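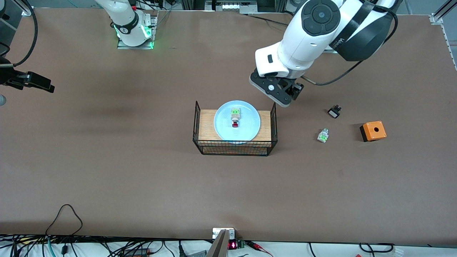

We were told it would do our kitting for us, and for the first week all it did was make us tidy up, which I suppose was the start of it. So wrote a packing lead in the assembly room at Stimley last April, in a long and very kind letter that we have kept pinned up by the coffee machine ever since. It gets at something we try to tell everyone who asks about the Golia two-arm bench, so we may as well begin with it.

Golia is a tabletop station for kitting and small-parts sorting. A person at a kitting bench spends the shift reaching, picking, turning, and placing, and by mid-afternoon the shoulders know all about it. Golia takes over the reaching. Its two arms work over an ordinary open table, lifting small items one at a time and setting them onto a plate, into a basket, or wherever your kit is built up. Your people keep the parts of the job that need a head and a pair of eyes – checking the finished kit, deciding what to do with an odd part, changing the job over when the next order comes down.

What changes for the people at the bench

We like to be plain about this, as it is the first thing asked on every visit and it ought to be. At Stimley the kitting crew was six before the bench went in and it is six now. Two of them look after the station on each shift, and the others have moved over to inspection and to the repair orders that used to pile up on the back shelf until somebody had a quiet afternoon. One of the crew has become so good at teaching new picks that the other rooms come and borrow her, and we have been known to call her ourselves when we are stuck!

It isn't all smooth, and we would sooner you heard that from us. The first weeks are slow. People who have packed by hand for years are faster than the arms on a simple kit, and they will tell you so, and they will be right. Where Golia earns its place is on the long, dull runs, the ones where everyone used to trade stools every hour just to stay awake. Some folks also miss the chatter of a full bench, so we suggest placing the station where the person minding it can still talk to the rest of the room.

Teaching it a new job

No programming is needed for everyday changes. You guide the arms through the pick by hand, save it under a name your crew will recognize, and run it slowly a few times while you watch. Most crews are comfortable after 3 half-day sessions, which we hold at your own table with your own parts. Please have a mixed handful ready for us, including the awkward ones that tip over or roll.

What comes with the station

Two arms with parallel grippers
Mounting plates
Control unit and cables
5 spare sets of gripper fingers
Skiltness job software, with free updates for the first year
3 training sessions at your site
A printed handbook, spiral bound so that it lies flat

The table itself is not included, and neither are baskets or trays. Nearly everyone already has ones they like.

Service and trying it out

Repairs and yearly checks are handled by Karamanlidis, who have looked after our equipment from the beginning and answer the phone from 7 in the morning. If you aren't sure whether the bench would suit your work, send us a box of your parts and a note on how the kit goes together – we'll run it in our shop and you are welcome to come and watch, and to bring along the people who would be working beside it. They usually ask the better questions.

Delivery takes 5 weeks from the order. Prices on request.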